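Olance whiteboard set: rules for recording

README for the people who record, and for the people who train on it. Version of May. Please read before you add episodes.

The set has 236 episodes, with 2 views for each: a fixed camera and a wrist camera. The board stands on its own black stand and a small white device sits at its lower edge.
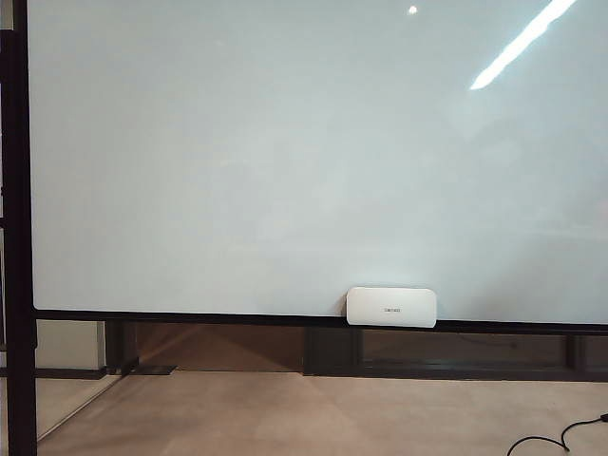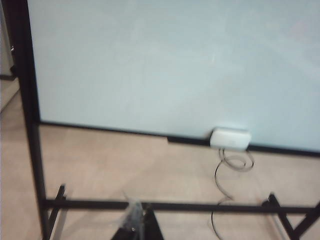

Before each episode

- Clean the board. Old writing must not stay on it.
- Look for reflections of the lamps in both views. A small glint is allowed, a glare over the device is not.
- Check where the cable lies. A cable between the gripper and the stand is a reason to wait.
- Wipe the wrist lens.

Speed and stopping

Near the board the arm moves at 80 mm per second or slower. One person keeps a hand at the stop button during the whole episode and does not operate the arm at the same time. If the stand moves, stop and mark the episode "disturbed". Do not delete it.

Known problems

In 56 episodes from the Zutberg room the two clocks do not agree. Use the file offsets.txt for these.

Permission

Internal use at Venura and Wainwright. Ask before you share it with others.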